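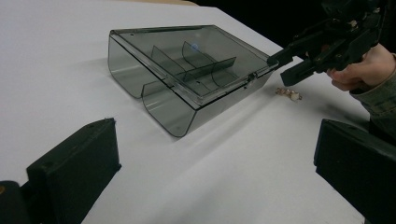

Section 4. Lid and Bead Practice

Welcome to the first hands-on task of the Hullthorpe Robotics Club season! By September you'll be doing this almost without looking. Two people work each box, one gripper apiece, on the white table.

1. Put the box in the middle of the table with the clasp side toward you and the lid shut.

2. Set a few beads on the table close to the box. Keep them in a small group – strays roll off and get stepped on.

3. Start recording on both grippers. Hold still until each counter passes 149.

4. The partner on the right brings the jaw tip to the right end of the lid, by the clasp, and stops there. Call out "ready."

5. Release the clasp and lift. Go slow! A smooth, boring lift makes great training data.

6. Pick up the beads one at a time and drop them in any compartment. Close the lid.

Note: The lid is see-through, and glare on it can confuse the tracker. If the Plesholm software shows a yellow bar, turn the box a little and go back to step 3.

CAUTION: Keep your free hand away from the jaws while a partner is moving. Never pull on the dividers with the gripper.

Our goal is 2,000 good runs before the Oláh Cup, and 3,000 would be amazing – so log the messy ones too, marked R for retry.

Hullthorpe Robotics Club | Gripper Handbook | Back to top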